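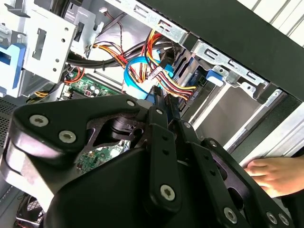 ## Cell 3 at Zorside, or how to look after one arm

The open day at Zorside promised "a full tour of the dismantling hall". The hall turned out to have one working cell in it, and I spent most of my visit standing next to that. No complaints. There was coffee.

The cell takes apart old desktop computers. Ingvild Sundqvist looks after it, and she spent the first ten minutes telling us about screws. The gripper is a set of flat black plates and links held together with silver hex-socket screws, and every one of them would like to come loose. She goes over them with a key at the start of each shift, outer finger plate first, then the long link, then the small ones in the middle that need a thinner key and better language. A dab of thread lock goes on anything she has had to tighten twice in a month.

The arm reaches down into an open tower, where it meets what she called "the spaghetti": red, yellow and orange power wires, a thick black bundle tied up along its length, and a blue SATA cable looping under the lot. A person's hand stays on the edge of the case to steady it. I asked whether a clamp might do the same job. They had one. It marked the cases, slipped on anything rounded and took longer to set than the cable took to pull, so it now lives in a drawer.

Setting up for a new model of tower takes Man-sik Won 11 minutes if the drive cage is where he expects it, and the rest of the morning if it isn't. He lines the case up against a strip of tape on the bench, brings the gripper down by hand until it clears the cage, and saves that height. The tape is replaced more often than any other part of the cell. It is also the cheapest, so he was quite cheerful about it.

Repairs are kept in a paper book. Fingers get swapped after 670 towers, worn or not — a rule that dates from a bad week in January when one bent halfway through a batch and took a drive connector with it. The spare set hangs on a hook by the door, already screwed together. A new pair means saving the heights again, which Man-sik mentioned with less enthusiasm.

We were due to see the sorting line at 3, but it was off for cleaning. Ingvild let us try the thin key on a spare link instead. I dropped the screw, and it went under the bench with, I was told, the others.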